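犬とねこの歯のはなし

文:ヤオワラック・チャイモンコン(Yaowalak Chaimongkol)
5月の読みもの
シェア 21 コメント 2

みなさんは、毎日歯をみがいていますか。朝ごはんのあとや、ねる前にみがく人が多いと思います。では、家で飼っている犬やねこの歯は、だれがみがくのでしょうか。犬やねこは自分で歯ブラシを持つことができません。ですから、飼い主である人間が手伝います。

このページでは、犬とねこの歯がどんな形をしているか、どんな病気になるか、どうやって手入れをするかを説明します。むずかしい言葉には、そのつど説明をつけました。

■ 生まれたときは歯がない

子犬も子ねこも、生まれたときには歯がありません。人間の赤ちゃんと同じです。はじめはお母さんのおちちだけを飲むので、歯がなくてもこまりません。

そのうちに、歯ぐきから小さな白い歯が出てきます。これを乳歯(にゅうし)といいます。ねこの乳歯は、ぜんぶで26本です。ディニス(Dinis)という子ねこは、生まれて21日目に下の前歯の先が見えました。歯が生える時期は、一ぴきごとに少しずつちがいます。早い子もいれば、おそい子もいます。

乳歯はとても細く、先がとがっています。子ねこや子犬に指をかまれて、いたかったことがある人もいるでしょう。体は小さくても、歯の先は針のようにするどいのです。

■ 歯は生えかわる

子犬や子ねこが大きくなると、乳歯がぬけて、大人の歯が生えてきます。大人の歯は永久歯(えいきゅうし)といいます。永久歯は、ぬけたらもう新しい歯は生えてきません。一生使う歯です。

人間の場合、歯の生えかわりは小学校に入るころに始まり、何年もかかります。犬やねこはもっと早く、ふつうは一歳になる前に終わります。ディニスは、体重が900グラムのころはまだぜんぶ乳歯でした。それからしばらくして、前歯から順番に生えかわりました。

ぬけた乳歯は、どこへいくのでしょうか。ごはんといっしょに飲みこんでしまうことがよくあります。飲みこんでも、たいていはうんちといっしょに体の外へ出るので、心配はいりません。床に落ちている歯を見つけることもあります。とても小さいので、そうじ機ですってしまい、気がつかない家も多いです。

ときどき、永久歯が生えてきたのに、乳歯がぬけないで残ることがあります。小さな種類の犬に多く見られます。二本の歯がならんで立つと、すきまに食べもののかすがたまります。歯ならびも悪くなります。残っている歯を見つけたら、家の大人に伝えて、動物病院でみてもらいましょう。自分で引っぱってぬいてはいけません。歯が折れて、根もとが歯ぐきの中に残ってしまうことがあります。

■ 歯の形と役わり

犬とねこの歯は、場所によって形がちがいます。

前のほうにならんでいる小さな歯を、切歯(せっし)といいます。犬がおもちゃについた糸をかじって引っぱるときや、ねこが毛のもつれをほどくときに使います。

切歯のとなりにある長い歯は、犬歯(けんし)です。「犬の歯」と書きますが、ねこにもあります。人間にもあります。鏡で自分の口を見て、前歯の横の少しとがった歯をさがしてみてください。犬やねこの祖先は、犬歯を使ってえものをつかまえていました。

おくのほうには、臼歯(きゅうし)があります。人間の臼歯は上が平らで、ごはんや野菜をすりつぶします。ねこの臼歯はとがっていて、はさみのように肉を切ります。犬の臼歯には、はさみのように切る歯と、上が平らに近い歯の両方があります。犬が肉のほかにいろいろなものを食べられることと関係があります。

犬やねこがごはんを食べるところを見ていると、あまりかまずに飲みこんでいるように見えます。人間のように、よくかんで食べる動物ではないからです。飲みこめる大きさになれば、そのまま飲みこみます。

■ 何でもかみたくなる時期

歯が生えかわるころ、子犬は口の中がむずむずします。すると、近くにあるものを何でもかみたがります。くつ、スリッパ、いすの足、かばんのひもなどは、よくねらわれます。床に置いてあるものは、子犬にとってはみんなちょうどよい高さにあります。

ジラ(Zira)という子犬は、げんかんのくつひもが大好きでした。朝、学校へ行こうとしたら、ひもが短くなっていたことが何度もあります。家族はくつを箱に入れてふたをすることにしました。

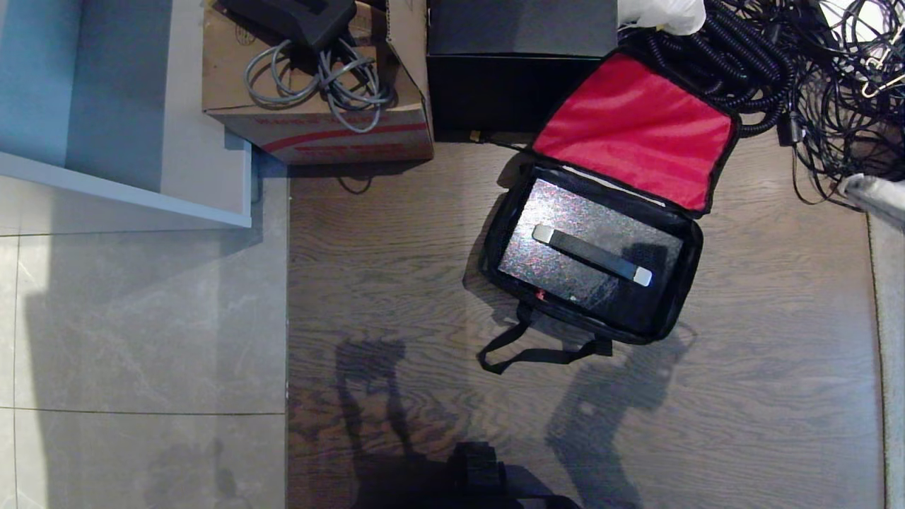 床の上で開いた黒いバッグ。内側の布は赤く、持ち手のひもが外に出ています。

かんではいけないものをかんでいたら、大きな声でおどろかさずに、かんでもよいおもちゃと取りかえます。子犬がおもちゃをかんだら、ほめてあげましょう。くり返すうちに、何をかんでよいかをおぼえていきます。

とくにあぶないのは、電気のコード、ボタン電池、薬、ひも、糸です。電気のコードをかむと感電することがあります。ひもや糸を飲みこむと、おなかの中でからまって、手術が必要になることがあります。口やおしりから糸が出ているのを見つけても、引っぱってはいけません。すぐに大人をよんでください。

かたすぎるものも、歯によくありません。シカの角や、動物のひづめは、売られていても歯が折れることがあります。おもちゃをえらぶときは、つめでおしてみて、少しへこむくらいのやわらかさをめやすにします。やわらかくても、小さくちぎれるおもちゃは飲みこむおそれがあります。遊んでいる間は、そばで見ていてください。

■ 歯こうと歯石

ごはんを食べると、歯のまわりに目に見えないほど小さな細菌(さいきん)がふえます。細菌が集まって、ねばねばしたまくのようになったものを、歯こうといいます。自分の歯をつめの先で軽くこすると、白っぽいものがつくことがあります。それが歯こうです。

歯こうをそのままにしておくと、つばの中の成分とくっついて、石のようにかたくなります。これが歯石(しせき)です。犬やねこの歯こうは、人間よりもずっと早く歯石になります。犬では数日でかたくなり始めるといわれています。

歯石の色は、黄色や茶色です。おくの大きな歯の外がわに、よくつきます。歯石になってしまうと、歯ブラシでこすっても取れません。

■ 歯周病という病気

人間の子どもは、むし歯になることがあります。犬やねこは、むし歯にはあまりなりません。そのかわり、歯周病(ししゅうびょう)という病気がとても多いです。

歯周病は、歯のまわりの歯ぐきやほねの病気です。はじめは、歯ぐきのふちが赤くはれます。進むと、歯をささえているほねがとけて、歯がぐらぐらになります。もっと進むと、歯がぬけてしまいます。

こんなようすがあったら、歯や歯ぐきの病気かもしれません。

・口のにおいが前より強くなった
・歯ぐきが赤い、または血が出ている
・かたいごはんを残すようになった
・かたほうの歯だけでかんでいる
・前足で口のあたりをこすっている
・よだれがふえた

マガーニャ(Magaña)という年をとったねこは、好きだったドライフードを急に残すようになりました。家の人は、味にあきたのだと思っていました。ところが動物病院で口の中をみてもらうと、おくの歯ぐきがひどくはれていました。いたくて食べられなかったのです。治療をうけて、はじめはやわらかいごはんから食べ始めました。

犬やねこは、いたくてもかくすことがよくあります。「いたい」と言葉で言うこともできません。毎日いっしょにいる人が、食べ方のちがいに気づくことが大切です。

■ 動物病院での歯の治療

歯石がたくさんついているときは、動物病院で取ってもらいます。人間の歯医者さんでは、「口を大きくあけてください」と言われますね。犬やねこにそうたのんでも、じっとしていることはできません。そこで、全身麻酔(ぜんしんますい)をかけます。深くねむらせて、いたみを感じないようにする方法です。

麻酔の前には、血をとって調べたり、心ぞうの音を聞いたりします。安全に麻酔をかけられるかどうかをたしかめるためです。前の日の夜から、ごはんをあげないように言われることもあります。かわいそうに思って、こっそりおやつをあげてはいけません。麻酔の間にはいてしまうと、とてもきけんです。

ねむっている間に、レントゲン写真をとって、歯ぐきの中の根もとまで調べます。それから歯石を取り、歯の表面をなめらかにみがきます。ぐらぐらで治せない歯は、ぬくこともあります。歯をぬいたあとでも、多くの犬やねこはふつうにごはんを食べられます。

■ 歯みがきの練習

歯みがきは、かならず大人といっしょにやってください。かまれたり、ひっかかれたりするとあぶないので、小さい子は大人がみがくのを横で手伝います。おやつをわたす係や、終わった日にカレンダーにしるしをつける係がよいでしょう。

いきなり歯ブラシを口に入れると、犬もねこもびっくりして、歯みがきがきらいになります。次の順番で、少しずつなれさせます。

1 口のまわりをさわる。さわらせてくれたら、すぐにほめる。
2 くちびるを少しめくって、歯を見る。
3 指にガーゼをまいて、前のほうの歯をそっとさわる。
4 おくの歯もさわる。
5 小さな歯ブラシをぬらして、歯に軽く当てる。
6 歯ブラシを小さく動かす。

一つの番号に何日かけてもかまいません。いやがったら、その日はやめて、次の日に一つ前の番号にもどります。犬やねこがねむそうにしている時間は、うまくいきやすいです。ごはんの前でおなかがすいているときは、そわそわしてむずかしいことがあります。

みがくのは、歯の外がわ、つまりほっぺたのほうだけでもじゅうぶんに役に立ちます。できれば毎日みがきます。

歯みがきこは、かならず犬用やねこ用のものを使います。人間用の歯みがきこには、キシリトールというあまい成分が入っていることがあります。犬がキシリトールを食べると、具合が悪くなり、命にかかわることもあります。キシリトールの入ったガムも同じです。机の上に置いたままにしないでください。

■ よくある質問

歯みがきガムだけではだめですか。
ガムをかむと、歯こうが少し取れます。でも、ガムが当たらない場所の歯こうは残ります。歯ブラシといっしょに使うのがよいです。丸のみする犬には、あげ方を動物病院で相談してください。

年をとってから始めてもいいですか。
始められます。ただし、もう歯ぐきがはれていると、みがくといたいことがあります。先に動物病院で口の中をみてもらいましょう。

うさぎの歯も同じですか。
ちがいます。うさぎの歯は一生のび続けます。草をたくさんかむことで、ちょうどよい長さになります。うさぎの歯については、べつのページで説明します。

コメント(2)

うちの犬は3番でとまっています。ガーゼをかんではなしません。

ねこの口を見たら、おくの歯が茶色でした。お母さんに言ったら、病院に電話してくれました。

お問い合わせ:ウェムネス(Wemness)こどもペット教室 編集係
© Wemness 無断で文章を使うことはできません
ページの先頭にもどる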